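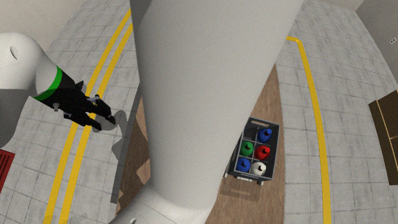 Sumeya Lencho

Print | E-mail

Friday. Spent the morning on the simulated cell for Orkgate. The crate is on the wood table with five bottles in it, and the top left slot is open. I left the gripper empty and worked on the wrist pose, then saved it as Joro 2. The big arm link still hides part of the table from this view, so I'll add a second one on Monday.

Changed the joint limits back to what Birhane sent. Reset takes up to 3 tries before it loads. Run 1772 is going now.

Need to ask Namura for the new finger files.

Last updated: May 11, 2018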